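Prarum Archive Services
Paper store and work area inspection, with comments
Form 2382, May issue

Site: Marnano building, ground floor
Inspection starts at 15:00. Mark each item Pass, Fail or Not applicable. Comments are required for any Fail.

1. Access and exits

1.1 Both exit doors open fully from inside. Pass.
1.2 Exit signs lit. Pass.
1.3 Main aisle clear along its full length. Fail.
Comment: two flat-packed cartons left at the end of bay C. Removed during the inspection. Second time for this bay.
1.4 Floor level and free of loose mats. Pass.

2. Shelving

2.1 Load notices fitted to every bay. Fail.
Comment: notice missing from bay F. Replacement ordered from Heitmann.
2.2 Uprights fixed to wall or floor. Pass.
2.3 Heaviest boxes stored between knee and shoulder height. Pass.
Comment: limit remains 15 kg per box. One box of ledgers was over and has been split.
2.4 Kick stool brakes under load. Pass.

3. Fire precautions

3.1 Extinguishers in place, pins and seals intact. Pass.
3.2 No paper stored within the marked distance of heaters. Pass.
3.3 Detector heads uncovered. Pass.
3.4 Waste paper taken out at the end of each shift. Fail.
Comment: sack by the guillotine was full at the start of the inspection. Add to the closing round.

4. Electrical

4.1 Plugs and leads undamaged. Pass.
4.2 No extension lead plugged into another. Pass.
4.3 Dehumidifier (Jondetti) drain hose secure, tank seated. Pass.
Comment: filter due for cleaning. Not a safety fault.

5. Work surfaces and loose paper

5.1 Guillotine guard closes fully. Pass.
5.2 Blade locked when not in use. Pass.
5.3 Loose sheets kept off the floor.
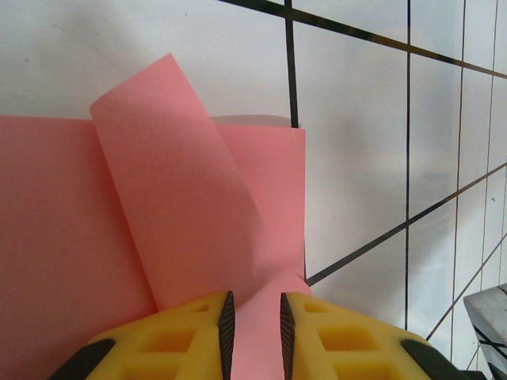
Comment on 5.3: Pass. Dropped sheets are a slip hazard on the sealed floor, so loose work stays on the surfaces until it is boxed. Coloured stock is easier to spot than white when a sheet goes astray; the pink sheets stand out well against the white surface and its black grid lines. White sheets should be kept in a tray.

6. Actions

6.1 Bay F load notice: fit on delivery.
6.2 Closing round: add waste sack check.
6.3 Bay C: mark floor with tape.

Next inspection: same form, all sections.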